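How do I keep seed packets sorted without losing half of them?

Posted in Garden & Yard, 425 views

kelechi okoro
I got hooked on saving my own seeds last year and now I have a mess! Tomatoes, three kinds of basil, poppies, a squash I can't name. They're all in folded paper envelopes in a shoebox, and every spring I dump the whole thing on the floor to find one packet. What do you all use? Cheap is good, and I'd love to be able to pull out just what I need for the week.

Filine
Oh, I love this problem! Get small tubes with screw caps, the kind bead and craft shops sell, and stand them up in a rack. You can see the seeds, you can grab one variety, and it all goes in a closet. Let the seeds dry on a plate for a couple of weeks first (squash wants longer), then write the name and year on masking tape and wrap it around the tube. Mine are filed by sowing month, so in July I just reach for the fall kale and carrots and off I go. I keep some 60 varieties this way and it's such a treat to look at in winter!

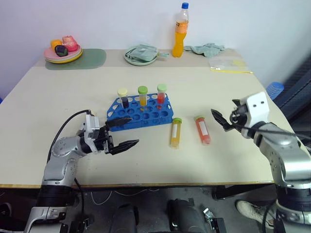 Blue plastic tube rack, with an orange-red tube lying on the table

Poppy seed is so fine that you'll want a paper funnel. Big beans won't fit, so those live in jam jars at my house.

usman_2583
shoebox is fine, just put dividers in it

Laviteck
Seconding the tubes, but do toss in a few grains of dry rice if your house is humid. I lost a whole batch of onion seed to damp, and onion doesn't keep long anyway. Also write down where the squash came from! If it grew near other squash it may be a cross, and those can be great fun to grow out.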